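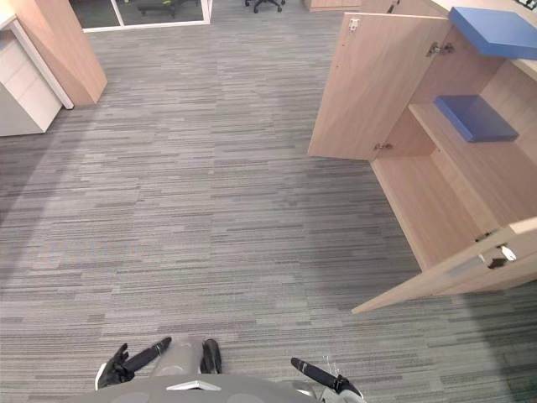

Gray striped carpet, Clistton.

Mirkell Recipe Cards: README

Hello, and thank you for downloading the Mirkell Recipe Cards! Please do read this through before you open the spreadsheet, even if you are the sort of person who never reads these (I was one for years, and I have lost whole afternoons to it).

The collection holds typed copies of 2000 handwritten recipe cards from home kitchens in and near Basdale. Most are for baking, which will surprise no one who has been to a Basdale supper, but there are soups, pickles, a good many relishes and one very stern set of directions for boiling a ham. The oldest card with a date on it was 70 years old when we typed it up.

What is in the download

cards.csv – the main table, one row for each card
ingredients.csv – one row for each ingredient on each card, tied back to the main table by card_id
measures.txt – a plain list of the kitchen measures that turn up, with our best reading of each
README.txt – what you are reading now

The main table has 12 columns. The ones you will use most are card_id, title, body, box, hand and notes. "Box" is the recipe box the card came out of, and we kept that even when a family had clearly swapped cards with the neighbors, so please don't take the box as proof of who wrote what. "Hand" is a letter code for the handwriting. Mererid Gough worked out the codes over a long winter, and where she could not decide between two hands she put both, with a slash between them.

How the cards were typed

Every card was typed by one person and read back by another. We kept the spelling as it stood on the card, so you will meet "choclate" and "vinager" and a lovely run of "tumerick" from a single box. If you are searching for an ingredient, search in ingredients.csv, where the names have been tidied up, and then go back to the main table for the real wording.

Words we could not read are marked [unread]. Words we could read but did not believe are marked [sic?], and Ruben Dekker would like it known that the cup of cloves in the apple cake is truly what the card says. Please do not bake it.
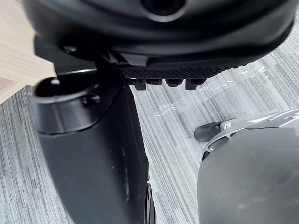
Measures and oven heat

Oven heat is the hardest part of the whole collection, and I want to be fair with you about it. Many cards say "slow oven" or "hot oven," a few say "bread heat," and plenty say nothing at all and trust you to know. We left the body text alone. The oven column has a number in degrees Fahrenheit only where the card itself gives one – an empty cell means the card was silent, and it should never be read as zero.

"A teacup" is not a cup. Delyth Gwynne went back to the families who still had the teacups and filled them with water over a measuring jug, and her results are in measures.txt. "Butter the size of an egg" is in there too, with a note on eggs that runs longer than I had planned.

Known problems

A few cards are in twice, copied out by a mother and a daughter with small changes. We kept both on purpose. If you want only one of each pair, filter on the notes column for the word "copy."

Cards that ran over onto a second card are joined in one row, with a double slash where the first card stopped. In the Yammine box the second card is sometimes missing, so the recipe ends just when the pan is hot. We are still asking after those.

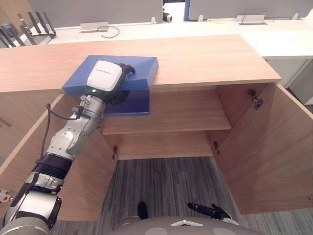

Clistton Home Cooking Archive, Transcription Team

Cadi Gape looks after the main table, and Gavin Guthrie looks after the ingredient list and answers the letters. If you find a mistake, please send the card_id along with your correction, and tell us which file you were looking at. Gavin is very patient, but "the scone one is wrong" did cost him most of a morning.

Using the cards

You are welcome to use, share and print the text for teaching, research or supper. Please name the Mirkell Recipe Cards when you do, and leave family names off anything you publish. Some families asked for that and we promised it to everyone.

Changes in version 3, November 8, 2018

Yammine box added.
Hand codes checked again from the start.
Tab characters taken out of the body column, with apologies to everyone who wrote in about them.
"Oleo" now listed under margarine in ingredients.csv.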